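Lining Drawers and Shelves with Plain Paper

Posted 2024-01-05 in Cupboards and Storage

My grandmother lined every drawer in her house with plain white paper, and for years I thought it was one of those fussy habits that belonged to another age. Then we moved to the cottage in Murkar, with its old chest of drawers that shed brown dust on anything pale, and I found myself on my knees with the scissors just as she used to be. I've been doing it ever since, and I do think it is one of the cheapest ways to make tired furniture pleasant to open.

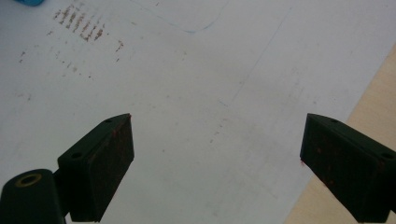 Choosing your paper

Go for something with a bit of body to it. Very thin paper creeps about and rucks up at the back, and you'll be forever smoothing it down. Lining paper from the decorating shop is my favourite (the heavy sort, meant for rough walls) and one roll will see you through a whole house with plenty left over for the children to draw on. Brown parcel paper is good in a shed or under the sink. I don't use newspaper any more, having once ruined a good cream jumper with the ink from the football pages.

If your paper has come off a roll it will want to spring back up. Roll it loosely the other way, pop an elastic band round it and leave it overnight. In a hurry, lay it out on the table with a few heavy books on the corners while you have your lunch.

Before you cut

Empty the drawer, all of it, even the bit at the back with the dead batteries. Take the drawer right out if it will come. Brush the corners with an old dry paintbrush, then wipe round with a cloth wrung out in warm water and a drop of vinegar, and leave it to dry properly. A whole afternoon isn't too long in winter. Paper laid on damp wood will go wavy by the weekend and may start to smell.

Measure the inside, and measure it at the front and again at the back. Old drawers are hardly ever square! The widest one in our chest is 415 mm at the front and a good bit less behind, and I wasted two sheets before I thought to check.

Cutting and fitting

Cut the sheet a finger's width too big all round. Lower it in, push it gently into the corners, and run the back of a spoon along each edge to make a crease. Lift it out again and cut along the creases with long scissors, a hair inside the line. It should then drop in flat without any persuading.

For a shelf, leave a little extra at the front and fold it under, so you have a neat edge that won't tear when you slide the plates about.

My neighbour Anwara Haque makes a brown paper pattern for each of her drawers, writes the room on it, and keeps the lot behind the wardrobe. When it's time for fresh liners she simply draws round them. I've started doing the same, though mine are in rather less good order.

Keeping it in place

Don't glue it, please. You will want it out one day, and scraping old paste off wood is a miserable job. A dab of reusable tack in each corner holds well enough, or a couple of drawing pins if the wood is nothing special.

A few extras

A drop or two of lavender oil on the underside is lovely with bed linen — put it on the day before, so that no oil comes through on your pillowcases. In the cutlery drawer I lay two sheets, one on top of the other, and whip off the top one when the crumbs get beyond me.

I change ours every October, when the thick jumpers come out. Kitchen drawers get done more often, whenever something leaks, and in our house the something is generally soy sauce.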